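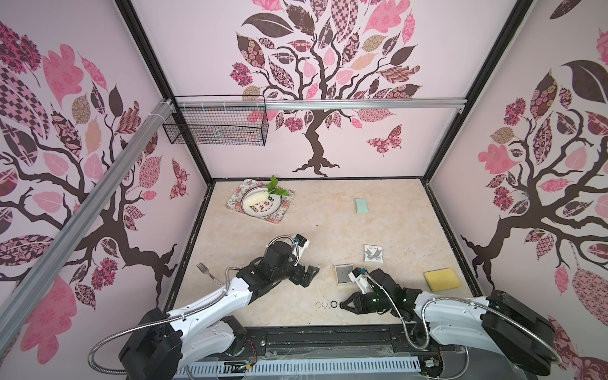 Page last changed: 2020-09-29

Bench notes: ring packing with two arms

These notes cover the Prundeo packing bench after the move from hand packing to a pair of arms. They are meant for the people who set out the work, check it and clean up. Programming is covered in a separate sheet kept by Nathalie Meijer.

Setting out

Place the rings in one row near the front, between the arms, with clear space between them so that the jaws can close on one band at a time. Thin silver-colored bands go to the left, black ones to the right. A ring that has rolled out of the row is put back by hand with the arms stopped.

Open the box before the run and put the lid down beside it, printed side up. The box may sit at a slight angle. What matters more is that the slot in the padding is open along its full length. Press it apart with a fingertip if it has closed up.

Keep the kitchen items (plate, tray, fork) to the sides when rings are being packed. They belong to the other exercises and can stay on the surface as long as no arm has to cross them.

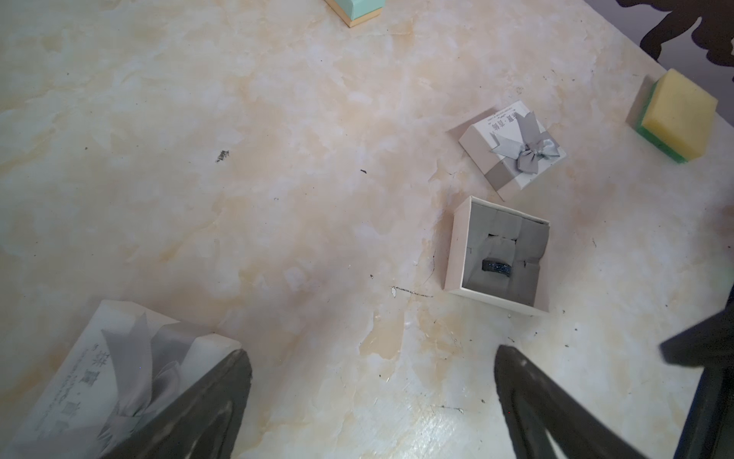 Crumbs, fibers and chips of card collect faster than they did under hand packing, when everyone brushed the surface with a sleeve without thinking. Wipe with a barely damp sponge, soft side down, then a dry cloth. The scouring side leaves scratches. Check the fingers of both grippers for lint at the same time. Clolar cloths shed less than paper towels.

Who does what

Packing used to take two people for most of a shift. One person now sets out and checks, and Marcelino Coutinho has moved to repairs and returns. A batch is 20 boxes. After each batch, lift every ring from its slot, look at the band under the lamp and reseat it. Write down any slip or dropped ring, including those the arm recovered by itself.

The work is easier on the wrists and harder on the attention. Trade places after more than 3 batches in a row. Orlando Yupanqui keeps the rota and takes requests for October.
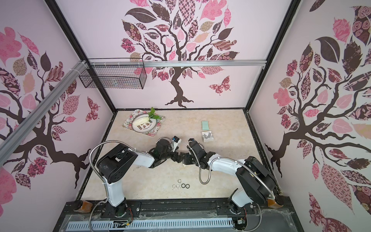

Before reaching in

Stop both arms and wait until they are still. Tell the person at the screen. Take off loose sleeves and bracelets. Look over the metal conduits on both arms for kinks and report any to Anselmo Cordero. Do not tape them.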